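Yeast Respiration and Fermentation on Four Sugars
Biology project report
Higinio Quezada

Background

Yeast cells break down glucose in glycolysis and end up with two molecules of pyruvate, two of ATP and two of NADH. What happens next depends on oxygen. With oxygen, pyruvate goes into the mitochondria, is turned into acetyl CoA and enters the citric acid cycle. Without it, the pyruvate loses a carbon as carbon dioxide and the acetaldehyde left over is reduced to ethanol. That last step gives back the NAD+ that glycolysis needs to keep going.

I wanted to find out how fast baker's yeast gives off carbon dioxide when it is fed glucose, fructose, sucrose or lactose in closed tubes. Glucose and fructose can go into glycolysis after one or two steps. Sucrose has to be split first by invertase, an enzyme yeast makes and keeps mostly outside the cell membrane. Lactose needs lactase, and baker's yeast doesn't make it. My prediction was that glucose and fructose would be close together, sucrose slightly behind, and lactose the same as plain water.

Materials and method

The yeast was Perik dry yeast, all from one packet. I made up each sugar at the same mass per volume in tap water that had been boiled and left to cool. The fermentation tubes were the graduated kind with a closed arm, borrowed from the Villeo kit in the biology lab. Each tube got equal volumes of sugar solution and yeast suspension and was tipped until no bubble was left in the closed arm. The control had water in place of the sugar solution.
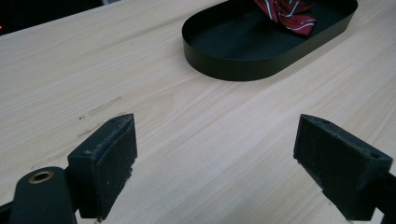 Temperature was the hardest thing to keep steady. Enzyme reactions in yeast speed up as they get warmer until the proteins start to lose their shape, so a difference of a few degrees between tubes could hide a difference between sugars. In my first trial the tubes stood in a glass beaker, and the ones at the outside cooled faster than the ones in the middle. A shallow metal tray like the black oval one, with its thin upright walls, would lose heat even faster because so much of the water is open to the air. For the later trials I used a lidded foam box with warm water and checked the thermometer before every reading.

I read the gas level at fixed times for 39 minutes. Three trials were run on each sugar, and the first trial was left out of the averages because of the cooling problem.

Results

Glucose produced gas first and had the highest average at the end. Fructose followed it closely. Sucrose started late, then ran at nearly the same rate as glucose for the second half of the run. Lactose and the water control both stayed near the bottom of the scale. One fructose tube in the third trial had a bubble trapped at the start, and I subtracted it from each reading.

Discussion

The late start for sucrose fits with the need to split it before glycolysis, although two good trials are too few to be sure. The small amount of gas in the control probably came from sugars the yeast had stored, mainly glycogen and trehalose.

The tubes were closed, but the liquid still held some dissolved oxygen. Some of the early carbon dioxide may have come from the citric acid cycle and not from fermentation — my setup can't separate the two. A layer of oil over the open end would have slowed oxygen getting in.

If I did this again I would add a tube of lactose with lactase drops, to check that the lactose result really comes from the missing enzyme.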